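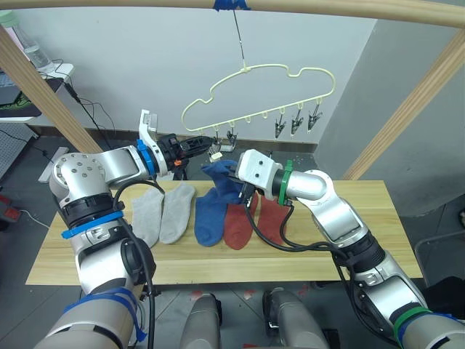

3. Equipment Plan and Budget

The project was allotted 2,000 dollars for the second phase. The two arms remain on loan from the department and are not charged to this budget. The largest planned purchase is a set of replacement gripper fingers from Tramport, quoted at 447 dollars with shipping. Zomico offered a lower price but could not deliver before August. 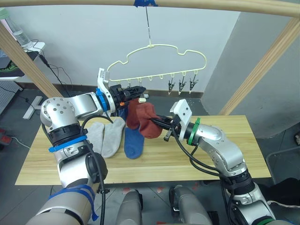
Figure 2. Sock-hanging task with both grippers in use.

The wooden frame will be kept. A metal frame from Nakpan would cost nearly 400 dollars — a sum better held for spare cables and wrist mounts. Hangers and clips are treated as consumables, and nine hangers are included in the order.

All purchases require approval from the course office before an order is placed. Quotes are listed in Appendix B.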